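Search this site
Enter keywords
Go

Lostine Haiku Prize Names Winner and Opens Reading Period for Next Year's Anthology

21st September
By Osian Morgan, Lostine Press
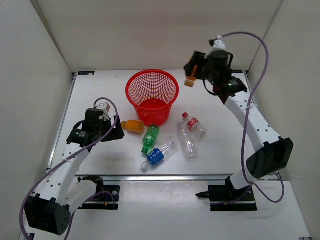
BELHOLM -- Lostine Press has awarded this year's Lostine Haiku Prize to Lợi Cù of Belholm for a three-line poem about a ferry timetable. The poem was picked from 1,329 entries, the most the prize has received. Cù will receive $1,000 and a place at the front of the press's next anthology, "Slow Water," to be published in March.

The judges were the poet Khải Thái and last year's winner, Phong Chu. They read every entry without names attached and met twice to settle on a shortlist of 13 poems. All of them will appear in the anthology, along with short notes by their authors.

"We disagreed on a lot of the shortlist but we both had the ferry poem near the top from the first week," said Thái. "It has no season word in the usual sense. You get the season from the fact that the last boat has been crossed out. I read it four or five times before I saw that."

Cù, who has been writing haiku for five years, said the poem came from a wait at the Weldu landing, where the printed schedule had been corrected by hand.

"I wrote it on the back of a receipt and then spent most of a winter taking words out," Cù said. "The first version had a gull in it. My sister liked the gull. I still think about putting it back."

Second place went to Bảo Tôn of Trastby for a poem about a neighbor's porch light. There is no cash award for second place, but Tôn has been invited to read with Cù at the launch.

The author notes are new this year. Readers of earlier anthologies often wrote to the press asking where a poem came from or what a certain line referred to, and the editors have decided to print a few sentences from each poet at the back of the book. The notes are kept apart from the poems so that people who would prefer to read without them can do so. Poets were asked to keep to 80 words. Chu, who edited the notes, said two of them ran longer and were left alone.

The prize is open to haiku in English that have not been published in print or online. Poems do not have to follow the five-seven-five syllable count, and most of those on this year's shortlist don't. The judges ask only that a poem run to three lines or fewer and carry no title.

Lostine Press is also now reading for a second book, a collection of linked verse by groups of two or more writers. Each group may send one sequence of up to 36 verses. The names of all the writers should be given on a separate cover page, with initials beside each verse to show who wrote it -- sequences without initials will be returned. There is no fee to submit.

The launch of "Slow Water" will be held in the upstairs room at the Belholm library. Admission is free and copies will be for sale at the door. The date and time will be posted on the press's events page once the room is confirmed.

Review copies are available on request in print or as a PDF. Requests for interviews with Lợi Cù or the judges should go to Osian Morgan at Lostine Press.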